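Polo collars going wavy after a few washes – anybody fixed this?

Laundry & Clothing Care > General

gfeyisa_76

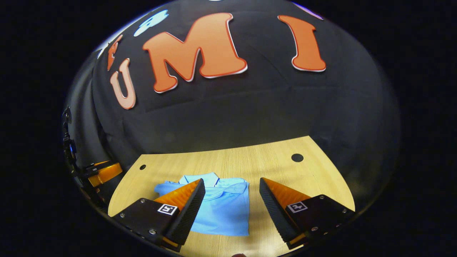

So we switched the whole front desk over to polos in June and the collars are already going. They curl up at the points, then the edge goes wavy like bacon. Washing warm, tumble dry medium, folding right out of the dryer. I have 5 of the things per person to keep decent and I'm tired of ironing collars at 6 in the morning. Is there a trick or do I just buy better shirts

nuriab
Stop with the dryer. Thats the whole problem. Collar is a different knit than the body and it shrinks different. Hang them damp, collar popped up, smooth it with your fingers. Done.

Kroger_Arne
Disagree, sort of. I've dried mine on low for years, no bacon. What kills them is washing with the buttons open. Button all the way up, turn inside out, cold water. Then pull the collar flat while it's still warm.

nuriab
Buttoned all the way up stresses the placket. I used to do alterations, saw a lot of ripped buttonholes from that.

Kroger_Arne
On cheap ones maybe.

gfeyisa_76
These are the Gradik ones, not the cheapest but not fancy either. Poly cotton I think? tag is gone on half of them already

ayantu d.
Had Gradik at my last job. Collars went in 2 months. Switched to Enditz, thicker collar, held up a lot better but they run short in the body so order a size up. Tall guys complained anyway.

Also – spray starch. Light coat, underside of collar only, iron from the points in toward the middle. If you iron middle to points you push the extra fabric out to the tip and there's your curl.

gfeyisa_76
wait I have been doing middle to points this whole time

ayantu d.
Yep everyone does

GirishS
Starch on a poly blend just flakes. Looks like dandruff on dark colors. On light blue or white you can get away with it. I use plain water in a spray bottle and a press cloth, medium heat, hold it a few seconds, let it cool flat before you touch it. The cooling part matters more than the starch.

ayantu d.
Never had flakes. You're using too much or not letting it soak in before the iron hits it.

GirishS
Could be. Still wouldnt do it on a navy shirt.

nuriab
Nobody's going to mention storage? If he's stacking them high the bottom ones get a crease right across the collar. Flip every other one so the collars don't all sit on the same side of the pile. Or just hang them.

gfeyisa_76
Stacking yeah, one shelf, no room to hang. Maybe ten high. I'll try flipping them

Kroger_Arne
Ten is too many. I'd do two shorter stacks.

Hijazi_laundry
We do uniforms for a couple of hotels. Put 588 polos through last month so I have opinions lol. Cold wash, less soap than you think, no softener (softener makes the collar knit go limp). Dry on low until nearly dry, take out, lay flat, shape collar by hand, fold while there's still a little damp in it if they're going out same day. If they're going on a shelf finish drying first or they'll smell.

Collar stays that stick on are a waste of money. They come off in the wash and end up stuck to something else.

GirishS
Second the no softener.

nuriab
So we agree the dryer is bad

Hijazi_laundry
HIGH heat is bad. Low is fine.

nuriab
Eh. We'll see how they look in a year.

gfeyisa_76
ok so. Cold, no softener, low heat, pull early, iron points to middle with water first and starch only if that doesnt work. Flipping the stacks. Will leave buttons half done up to keep the peace between you two

Does anybody know if Fustov still makes the heavier collar one? boss says theres money for a new batch if I can get a price

ayantu d.
They do but only the long sleeve last I looked. Call them, the website is way out of date.

gfeyisa_76
will call tomorow, thanks all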